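Isley Word List, data card

Version: April 2020
Maintained by: Meinir Wynne
Licence: free for study and teaching, please name the source

What it is
The Isley list holds 2,286 words for food and cooking, collected from handwritten household recipe books. Each word has its old spelling, a modern spelling and a short meaning.

Files
words.csv — the full list, one word per line
sources.csv — the 199 recipe books, with place and decade where known
sample.csv — 100 lines, for testing your own script

How it was made
Two readers typed each page separately. Where they did not agree, Okonkwo looked at the page again and decided. The modern spellings were added in July, after the typing was closed.
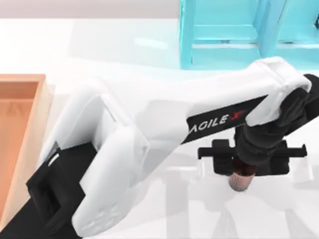
Can I use the list to date a recipe book?
Only with much care. Many families copied from older books, so an old spelling can stay in use for two generations.

Known problems
Measures are not treated the same in all lines. "Cup" and "spoon" have their own entries, but "handful" is sometimes in the notes column. Words from the Skunditz books have no page numbers — the pages were never numbered and the binding is now too weak to open fully.

Corrections
Write to the maintainer with the line number and the spelling you propose.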